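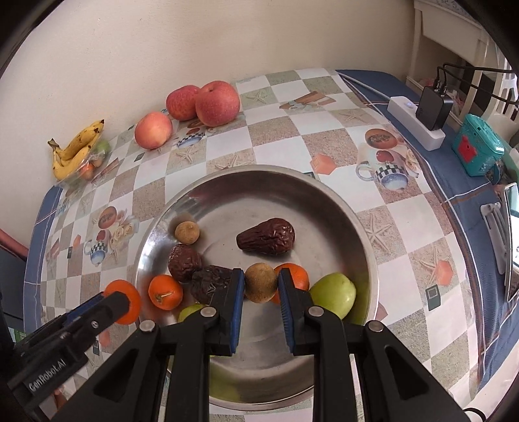
Hedvika Bednárik wrote to us that she used her first Restholm basin for eleven winters, and would we please not change the rim, as it is the only one in her kitchen which does not hurt the fingers when it is full. We did not change the rim.

Restholm Basin, round, stainless steel

The Restholm is a wide and low basin for the kitchen and for the table. It is made for washing fruit and greens, for soaking beans, for salting cabbage, and for all the work where a deep mixing bowl is too narrow and the hands touch the walls all the time. It is pressed from one sheet of steel, so there is no seam inside where small seeds or flour can stay.

Diameter over the rim: 29 cm
Height: 7 cm
Useful volume: 3 liters
Weight: 415 g
Material: stainless steel, smooth and reflective inside, polished outside
Rim: rolled outward and closed
Bottom: flat
Dishwasher: yes
Oven: no
Direct flame: no

About the rim

A basin of this kind is lifted by the rim, always. On thin basins the edge is cut and only bent a little, and with wet hands this is unpleasant. Our rim is rolled fully and then pressed closed. Water does not collect inside it, and after washing you do not find drops on the shelf an hour later. The closed rim also keeps the round shape, which is important if you wish to use the Lituvcombe lid (sold separately, please see below).

About the bottom

The bottom is flat and has no foot ring. It stands steady on a counter and also on a tablecloth, and it does not leave a ring mark in the cloth. If you knead dough in it, put a damp towel under the basin, otherwise it will travel. For heavy dough we recommend the Valtach bowl, which has thicker steel and is much heavier.

What customers use it for

Most orders come in the months of berries and plums. Socorro Villanueva buys them for a cooking school and told us that students wash rice in them more carefully than in a pot, as they can see when the water becomes clear. Els Wouters keeps one on the table in the evening for the peels and shells of the whole family. We have also heard about chestnuts, snails, and a baby's feet.

For fruit with a dry or rough skin, such as longans and lychees, rinse it just before you serve it. If it stands long in water the skin becomes soft and opens badly. Berries should go in a shallow layer, and you lift them out by hand. Do not pour them out together with the water, or the sand goes back on top of them.

Cleaning and care

Before the first use, wash the basin with hot water and a little dish soap. There can be a thin gray film from the polishing and this is normal; a cloth with some vinegar removes it.

Do not leave salt water in the basin over night. Stainless steel resists very much, but salt which lies on the bottom without moving can make small points in the surface. They are not dangerous, but they do not go away. When you salt cabbage, mix it well and empty the basin when you are finished.

White spots come from hard water. Use vinegar or lemon juice, wait five minutes, rinse, dry. Steel wool is not necessary and will scratch the polished side. The inside is smooth and reflective and needs the same care.

The basins stack. If two of them stick together, put cold water in the upper one and stand the lower one in warm water, and they will separate after a short time.

Questions we receive

Peter Koubek asked if the basin can be used over a pot of simmering water for melting chocolate. Yes, if the pot is smaller than the basin and the rim stays outside of the steam. The handles of some pots are in the way, so please try it first without the chocolate.

Is it magnetic? Only weakly. It is not meant for an induction stove.

Can you engrave a name? Yes, on the outside, below the rim, up to fifteen letters. Letters with accents are no problem. An engraved basin can not be returned.

Do you sell seconds? Sometimes, with small scratches on the polished side. Océane Kowalchuk answers for these at our shop and keeps a waiting list.

Goes together with

Lituvcombe lid, beech wood, for the 29 cm basin
Ondrejka colander, fits inside the basin with space for the fingers
Valtach bowl, deep, for dough

Delivery

Basins are packed in paper, without plastic. Orders received before noon leave the same working day. Engraving needs seven days more, and in December please allow two weeks.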